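Utora Automation Users Forum > Safety and Incident Reports > Restocking units

Thread: Jolodik unit resumed motion with an attendant at the shelf

Inari_StoreSystems
Member, site operations
Posted 29th May

We wish to report a safety matter at our Inari site and to ask whether other operators have recorded the same behavior. No one was hurt. The unit is a Jolodik restocking arm on a Tehrani controller, assigned to the household plastics aisle. It was placing film-wrapped packages of disposable cups when the gripper reported a lost hold, and the arm entered a protective stop as designed.

Our procedure then calls for an attendant to clear the shelf level by hand. The packages are taken down in pairs, one in each hand, and the row behind them is straightened before the unit is released.
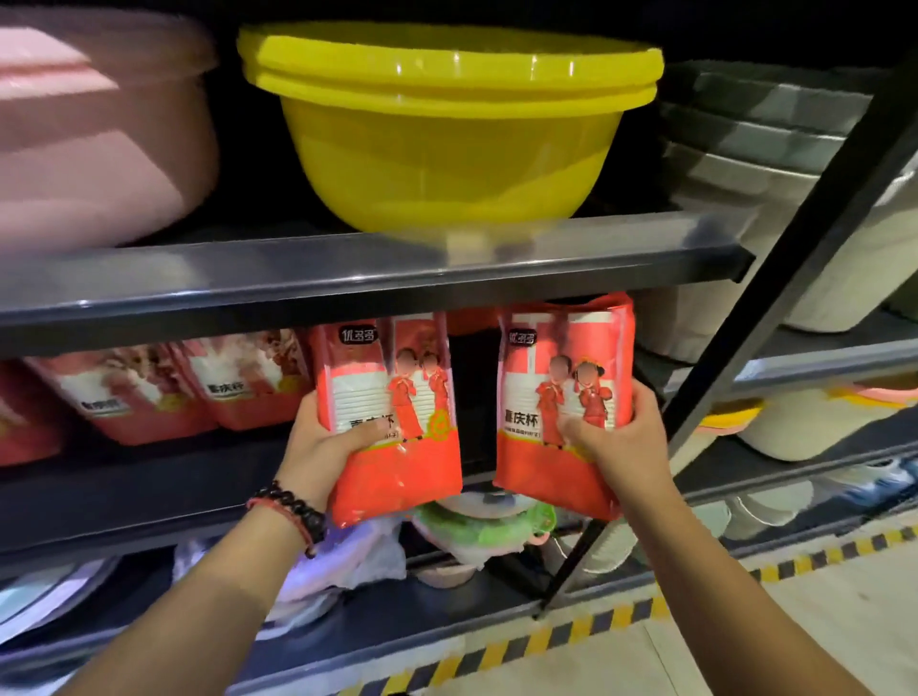 The attendant had both arms at the shelf when the Jolodik left its stopped state and moved toward the bay. No reset had been pressed. The motion lasted 400 milliseconds before the floor scanner stopped it a second time. The controller log lists the restart as "fault cleared, auto" under code 11. We have withdrawn the unit from service and stocking is being done by hand until further notice.

We would ask members to state their controller version in any reply.

northdock_maint
Member
We are on version 2 of the Tehrani software and have seen code 11 many times, always on soft packaging. The film folds at the top seal, the vacuum reading drops and then recovers, and the controller treats the recovery as the end of the fault. In our case the arm has never moved before a manual reset. Please check whether automatic restart is enabled under the cell settings. It is off by default on our units.

Inari_StoreSystems
Member, site operations
Same version here. Automatic restart was enabled. The handover record does not state who enabled it, and we have asked the installer for an account in writing.

aisle_integration
Member, installer
With respect, this should be described as a configuration error. The Jolodik did what it was told to do. The title of this thread suggests a defect in the arm and I would ask that it be amended.

northdock_maint
Member
I do not agree. A grip fault and a protective stop are separate conditions. Clearing the first should never release the second, whatever the setting says. If one checkbox can join them, the fault lies with the product.

aisle_integration
Member, installer
The manual permits automatic restart only where the bay is fenced. An open aisle with floor tape is not a fenced bay. I accept that the warning could be placed more prominently.
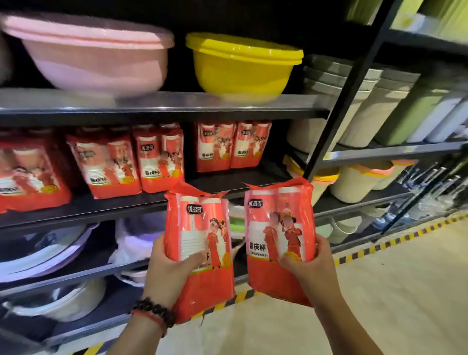 Utora_Desk
Moderator, Safety and Incident Reports

The title will remain as posted. It states what was observed and does not assign a cause.

Pending a reply from the controller supplier, operators of open-aisle units are asked to take the following steps:

Turn off automatic restart in the cell settings and confirm the change at the pendant.
Remove drive power and apply a lock before any person reaches into the shelf - a protective stop is not sufficient for this purpose.
Assign film-wrapped goods to manual stocking.
Keep the controller log for each code 11 event and send a copy to this desk.

Floor tape marks a boundary for people. It has no effect on the arm and should not be listed as a safeguard in a risk assessment.

northdock_maint
Member
Is manual stocking required for all film-wrapped goods, or only for those that have already caused a fault? Our aisle carries a great deal of it and the difference in labor is considerable.

Utora_Desk
Moderator, Safety and Incident Reports
All film-wrapped goods, for the present. The instruction will be reviewed in August.

aisle_integration
Member, installer
I maintain my objection to the third step. The grip fault is a nuisance and the restart is the hazard. With the restart disabled there is no reason to take these goods away from the unit. I will send our own logs to the desk.

Inari_StoreSystems
Member, site operations
Our log has been sent. The unit remains locked out, and we will post the installer's account when it is received.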